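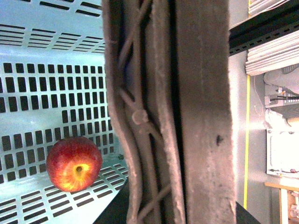
Fruit handling at the back of a shop or kitchen is mostly a matter of moving pieces from one container to another without marking them. Unit 4 covers the container end of that work: what the fruit sits in, what it sits next to, and how to look at it before it goes anywhere else. The basket type we will use for most of the unit has slotted walls and a slotted floor, and a single apple lying in it shows the blossom end, with the dark calyx facing out and yellow-orange skin around it running into red. Get used to looking at that end. Most people check the stem end and the shoulders and stop there.

Read these notes before the February practical write-up is returned. Several write-ups confused "basket" and "bin," and the two words are used strictly from now on.

Terms

Basket: an open container with holes or slots in the walls, and usually in the floor. Air gets in and rinse water gets out.

Bin: an open container with solid walls and a solid floor. It holds drips and loose dirt as well as fruit.

Shelf: any flat surface where fruit is set out to be looked at or picked from. A shelf may have an edge, a rail or dividers.

Blossom end: the end opposite the stem. The calyx is what is left of the flower.

Blush: the red part of the skin color. The color underneath is called the ground color, and it tells you more about ripeness than the blush does.

Looking at a single apple

Start with the ground color. On a red and yellow apple, find a patch where the yellow shows and compare it with the chart from Unit 2. Green in the ground color generally means the apple was picked early. Do not grade by how red the apple is. Some varieties color up weeks before they are ready, and the side that faced the sun will always be redder.

Next, turn the apple to the blossom end and look into the calyx. You are looking for mold, insect frass and small cracks. Then the stem end: look for russeting and splits in the cavity, and check whether the stem is still there. A pulled stem leaves a small wound and that apple should be used first.

Last, feel for soft spots with the flat of the fingers. Do not squeeze with the tips. A fingertip bruise may not show until the next day, and by then it has been put down to the supplier.

Setting out the station

The usual layout has three parts, and you should be able to reach all of them without taking a step. Incoming fruit goes in the basket. The shelf is at the back for fruit on display. The bin stands in front of the shelf, beside the basket, and starts the session empty.
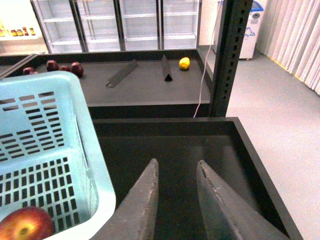 Figure 4.2. Basket at left, empty black bin, and small dark red fruits in a loose row on the shelf behind.

Note how the row in Figure 4.2 follows the line of the far edge of the shelf. Small fruit set out this way is easy to check at a glance. Piled fruit hides whatever is at the bottom.

Dividers are put in after the fruit types have been decided. If you put them in first you end up sorting to fit the spaces. They can lie flat on the shelf until then - just keep them clear of the row.

Basket or bin

Use a basket for fruit that has been rinsed, for fruit that will stand overnight, and for anything that needs air. Line it if the slots have sharp edges. Soft plums and ripe pears should not go straight onto a slotted floor, as the slots can print into the skin.

Use a bin for fruit that is dry and will be moved within the session, and for culls. Never use the same bin for both. A dark bin makes it hard to see dirt on the floor, so wipe it with a white cloth and look at the cloth.

Containers for the practical come from the Trirkum store cupboard. Return them to the same shelf, baskets nested and bins upside down.

Practical 4 (March 10, 2026)

Work in pairs. Each pair gets 15 apples and 8 plums. Sort the apples by ground color and set the plums out in one row. Write down every mark you find, which end it is on, and whether you think it was there when the fruit arrived. Allow time at the end to wash the containers.

Bring the Jarnavum color chart and a pencil. Ink runs when the sheets get wet.

Reading: Arango handbook, the chapter on soft fruit, and the short section on display shelves that follows it.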